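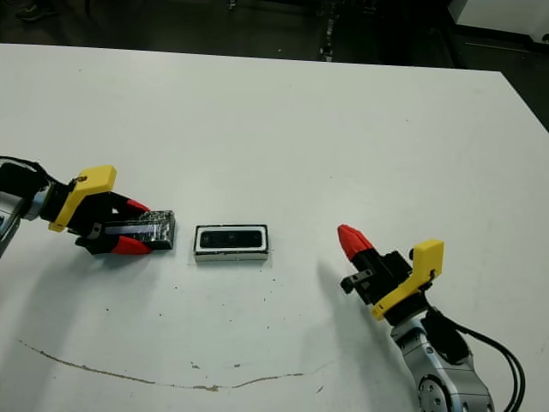
Equipment planning for next year has to be settled before the order books close, so this is where the figures stand. The Pleldale bench stays as it is, with 2 arms working from opposite sides of one white table. What wears out on it is the small stuff. Each gripper has red fingertips, and these take most of the contact when a block is being held, so I have put fingertips down as a running cost and taken them out of the capital list. The budget for them is 600 for the year, spares included. If Lovel puts its prices up again, as it did in August, we will order fewer and keep a closer eye on the stock.

The larger request is for a second bench. Nulledier has quoted for the table, mounts and cabling, and the quote leaves 2,000 to find from our own side. Delivery and fitting are in the price. Training is not, and neither is the electrical work at the far wall, which the landlord wants done by his own contractor. I would sooner wait a quarter than sign before we have that second figure in writing.

Cables also need a line of their own. In the past they went under sundries and we ran over every time. Please send me your cable lengths with your bench requests, and say whether you need straight or angled connectors.

Anyone who wants something added to the list should email me with a supplier, a price and the date it is needed by. Requests without a price will go to the following round.

Osvaldo Cavalcanti
November 2020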